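# Wrapping an odd-shaped gift without buying a kit

*2/1/20*

Every March my sister's kids have birthdays back to back, and every March somebody sends me a link to a wrapping kit. I bought one once, the Clulitz. It had a plastic cutter, a sheet of stickers and a booklet telling me to "let the gift speak." My scissors did a better job.

I've tried most of the advice going around and I don't believe much of it. What follows is the part that held up.

## What you need

- Scissors that are sharp
- Clear tape, the ordinary kind
- One large sheet of something that bends easily
- Ribbon, more than you think

Skip double-sided tape. The claim is that it hides the seams. On a round gift it grabs in the wrong spot and tears the sheet when you try to fix it.

## Pick a sheet and a ribbon

Blogs say heavy paper looks expensive. Maybe so, but it fights you at every corner. Fold a scrap in half and let go. If it springs open, save it for boxes.

For ribbon, I've gone back to satin. Curling ribbon is cheaper and everyone can tell. Cream goes with nearly any color, orange included.

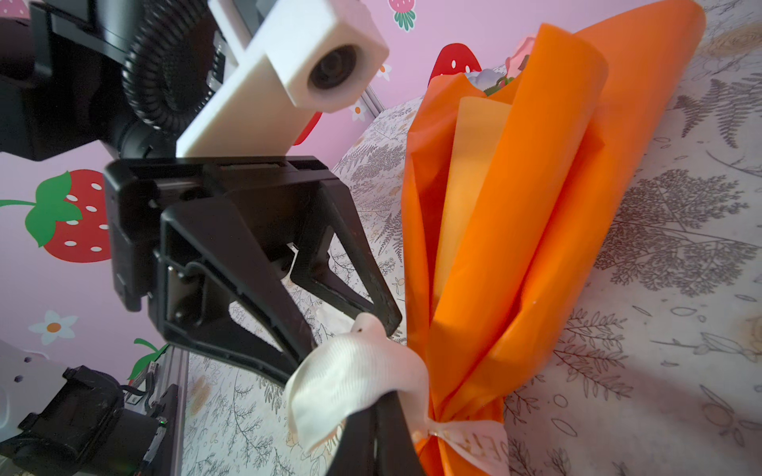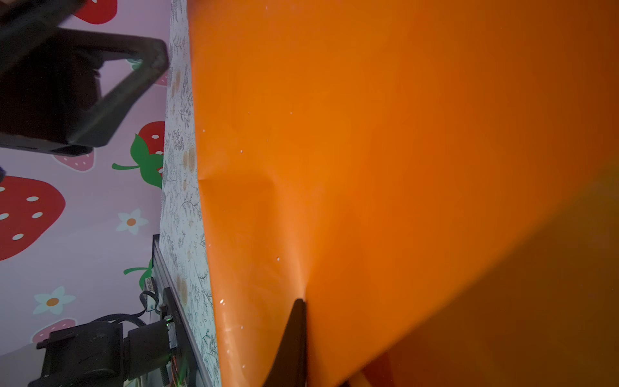
## Wrap it

1. Lay the sheet face down and set the gift in the middle. Measuring formulas assume a box, so ignore them.
2. Pull two opposite sides up until they meet. If they don't overlap by a hand's width, get a bigger sheet now.
3. Gather the loose ends and twist once. Twice leaves creases.
4. Tape the twist. Purists say the ribbon alone will hold. I had one open in the car on the way to Toledo, so I tape.
5. Tie the ribbon over the tape with a plain double knot, then the bow.

## About that bow

Octavio Arancibia taught me the two-loop version, the same one you use on shoes. He also swears that ironing the ribbon first makes a difference. I tried it on one gift and left the other alone, and I couldn't pick out which was which.

Cut the tails at a slant. They still fray, just a bit slower. Clear nail polish on the ends is supposed to stop that, and I haven't tested it.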